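Tabletop whiteboard

A tabletop whiteboard is a small dry-erase writing surface made to stand or lean on a desk, bench or dining table. It is used for short messages, lists, menus, lesson prompts and handwriting practice. It differs from a wall-mounted board in its size, its light weight and its means of support, and from a lap board in having a stand of some kind.

Construction

The writing surface is a hard, non-porous coating over a stiff core. Melamine is the cheapest coating and the quickest to stain. Painted steel lasts longer and will hold magnets, while porcelain enamel on steel is the most durable and the heaviest. A border in plastic or metal covers the cut edges and is often coloured – boards sold for home and classroom use commonly come in pink, blue or green.

Support is provided by a hinged rear strut, a folding easel or a pair of short legs fitted along the lower edge.
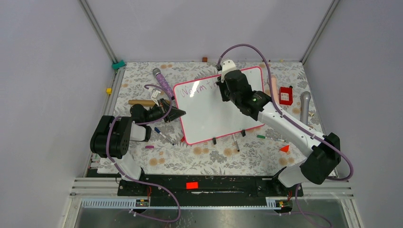

The angle of lean affects both legibility and writing comfort. A board set at 20 degrees back from vertical can be read easily by a seated person but tends to shift under the pen. A flatter board is steadier to write on and catches more glare from ceiling lights. On a tablecloth, the feet may slide with the fabric, and a rubber mat or a clipped cloth is the usual remedy.

Markers

Dry-erase ink consists of pigment, a solvent and a release agent. When the solvent evaporates, the release agent keeps the pigment from bonding to the surface, so that the writing can be wiped off with a cloth or felt eraser. Most markers for small boards have a bullet tip. Fine tips suit lettering on the smallest boards, where a broad stroke fills in the loops of letters such as a and e.

Caps are normally coloured to match the ink. A marker left uncapped dries at the tip, and storing it flat keeps the ink evenly spread through the reservoir. Markers stored tip up will often write faintly at first. 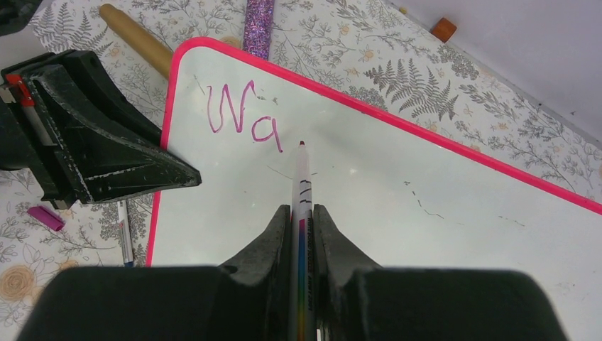
Text by Seren Morris
Revised in January by Gwion Parri

Lettering

Short greetings and signs are generally written in one colour, beginning near the upper left corner. A large initial capital sets the scale for the line, and a common fault is to make it so wide that the last word has to be squeezed against the border. Light guide marks at the margins help with spacing and can be wiped away afterwards.

Cursive forms need fewer pen lifts than print – an advantage on a light board, which may rock each time the tip is set down.

Cleaning and wear

Repeated dry wiping leaves a grey haze known as ghosting. It consists of fine pigment held in small scratches, and is removed with a damp microfibre cloth or a board cleaner. Abrasive pads make the condition worse. Permanent marker can often be lifted by writing over it with dry-erase ink and wiping both off together.

Deep scratches cannot be repaired on melamine. Enamel boards resist scratching but may chip at the corners if dropped.

See also: Blackboard; Easel; Felt-tip pen; Slate (writing)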